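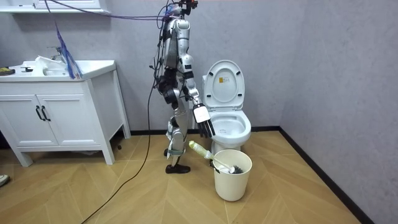 A small bathroom with a white vanity cabinet and a wood-effect floor.

Small Bathroom, Wood Floor: How I Keep Mine Going
by Marisa Zuccaro
19/03/2018

When we bought the house, everybody had an opinion about the wood floor in the downstairs bathroom, and nearly all of those opinions were "tear it out." My mother-in-law said it, the plumber said it, and the man who came to measure for blinds (who hadn't been asked!) said it too. Well, I loved that floor and I kept it, and it still looks lovely, so I thought I'd write down what I do for those of you who keep emailing me about yours.

Water first

Standing water is the thing to worry about. A splash that gets wiped up won't hurt a well-sealed floor, but a puddle that sits overnight under the bath mat will find every little gap between the boards. Hang the mat over the side of the tub when you're done with it. I keep an old hand towel on a hook inside the vanity door just for drips, and the kids know which one it is, even if they pretend they don't.

Run the fan for 20 minutes after a shower. If you don't have a fan, open the window and leave the door wide, even in March when it makes the hall chilly.

Around the toilet

Run your fingers along the base once in a while, and around the shutoff valve behind it as well. If the wood feels soft or looks darker than the rest, call somebody before you start scrubbing, as it may well be a slow leak. Ours turned out to be a worn supply line, a cheap little part that took my husband less time to change than it took him to find his wrench.

Cleaning

Skip the steam mop, please, and skip the vinegar too. I know it's in all the old books, but over time it dulls the finish. A capful of mild soap in a bucket of warm water, a cloth wrung out until it hardly drips, and then a dry cloth right behind it. Go with the grain. My whole floor takes 5 minutes, and most of that is moving the wastebasket and the scale and the stack of magazines out into the hall.

Under the vanity

Pull everything out twice a year. I put a plastic boot tray at the bottom of the cabinet, under the pipes, with all my bottles standing in it, so a leaky bottle of shampoo doesn't ruin the shelf.

Scratches

For light ones, Joana Pinheiro wrote in to recommend a wax crayon in a shade a bit darker than the boards, rubbed in and buffed with an old sock. I tried it by the door and I'm a convert! Deeper gouges want wood filler and a dab of finish, and a day with no one walking on it, so plan that one for when the family is away.

Next time I'll get to grout, which I've been putting off.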